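Preguntas frecuentes sobre doblar ropa negra (y no perder la paciencia)

Me escribís mucho con las mismas dudas desde que conté en el blog lo de mi armario casi todo negro, así que las he juntado todas en una página. No soy profesional de nada, trabajo en la lavandería Selwood por las mañanas y doblo ropa también en casa, que ya es vicio. La última vez que miré había 607 mensajes en la bandeja de entrada, perdonadme si tardo.

¿Por qué tanta insistencia con la ropa negra?

Porque es la que peor se deja ver. En una camiseta clara notas enseguida la costura del hombro, el bajo torcido, la manga que se ha quedado vuelta. En una negra todo es una mancha hasta que la acercas a la luz. Yo doblé durante años encima de la colcha gris oscuro y me salía cada cosa de un tamaño distinto.

¿Dónde doblas tú?

Sobre una superficie blanca, siempre que puedo. En casa tengo un tablero Dimow que compré de segunda mano por 76 euros y que ocupa medio pasillo. Una sábana blanca bien estirada sobre la mesa del comedor os hace el mismo apaño, ¡y gratis! Lo importante es que el borde de la prenda se recorte contra el fondo y podáis ver si va recto.

¿Mangas hacia dentro o hacia atrás?

Depende de lo que queráis enseñar. Para guardar en cajón, las llevo hacia dentro, encima del cuerpo, y luego cierro la prenda sobre ellas. Para poner en estantería o en tienda las paso por detrás, y queda el delantero liso. Eso sí, con las sudaderas gordas las mangas abultan una barbaridad, y si las dejáis hechas un rollo en el centro el montón se os va a vencer (me ha pasado con una pila entera, a las siete de la mañana, con gente esperando).

¿Y el dibujo? ¿Se dobla por encima?

Yo intento que el pliegue no caiga sobre el estampado, sobre todo si es de los que tienen tacto de goma. Si el logo es pequeño es fácil, se busca un poco más a la izquierda o a la derecha y ya está. Si ocupa todo el pecho, pues doblez floja y a otra cosa.

¿Por dónde se coge la tela?

Por el borde, con un pellizco pequeño. Mucha gente agarra un puñado del centro y arrastra, y así se arruga lo que ya estaba liso. Buscad una costura o un dobladillo, que tienen más cuerpo, pellizcad ahí y llevad la tela hasta su sitio sin tirar. Con el algodón fino hay que tener más cuidado, se estira de nada.

Tela negra sobre blanco en la primera y bordes pellizcados en las otras dos:

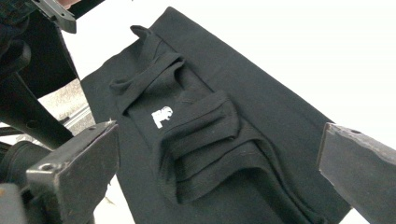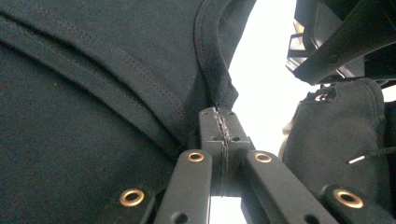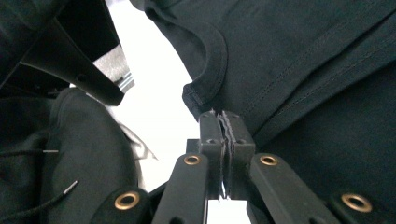
Zlata Antoniuk me dejó escrito que ella no pellizca nunca por el cuello, porque dice que el canalé se le acaba dando de sí, y que prefiere coger por los hombros aunque tarde el doble. También pregunta si lo del pellizco vale para las prendas de punto grueso.

Zlata, lo del cuello te lo compro a medias. Si la camiseta es vieja y el canalé ya está flojo, tienes toda la razón, hombros y punto. En una nueva yo no he notado diferencia, pero tampoco las he medido con regla. Para el punto grueso no me gusta pellizcar, meto la mano plana por debajo y lo levanto apoyado en la palma.

¿Cómo quitas las pelusas antes de doblar?

Rodillo adhesivo, dos pasadas por delante y una por detrás. Los de la marca Nông me duran bastante. También sirve un guante de goma un poquito húmedo, aunque luego hay que dejar que la prenda se seque antes de guardarla. Y sacudid fuera de la habitación, por favor, que si no vuelve todo a caer encima.

¿Se puede doblar recién sacada de la secadora?

Se puede, y a mí me gusta porque el algodón está dócil y las arrugas se van con la mano. Lo que no hago es apilarla caliente. La dejo extendida mientras doblo calcetines y la cierro después.

¿Cuántas prendas por montón?

Las que quepan sin que tengáis que sujetarlas con la barbilla. En el cajón las pongo de pie, en fila, y dejo hueco para meter los dedos. En la estantería paro cuando la pila empieza a inclinarse.

¿Tienes alguna plantilla para doblar?

Tuve una de Flolholm, de esas de plástico con bisagras. Va bien para camisetas de la misma talla, pero con las sudaderas de mi hijo no me servía, se salían por todos lados. Se la pasé a una vecina y está encantada.

¿Vas a hacer una página igual para las sábanas bajeras?

Estoy en ello, espero tenerla en noviembre. La bajera con goma merece página propia y todavía discuto con la mía cada vez que la saco del tendedero.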